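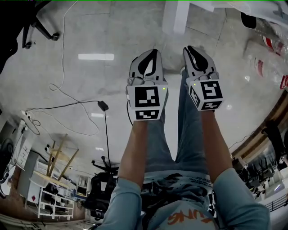

Biditz: I had the same bother with leads across a tiled floor, and tape won't hold on tiles for long. Push the power strip back to the wall and run the cables along the skirting in clip-on trunking. Mine took two lengths.

Fadlow
Asked on Monday
How do I stop the chair wheels going over my cables? There's a thin white one and a black one with an adapter, both on the floor, and I can't drill.

Rezende
Velcro ties. Pack of 6, done.

Lendalora
Seconding trunking, the stick-on sort. Wipe the tiles first and leave it overnight. Keep the adapter out where air can get to it.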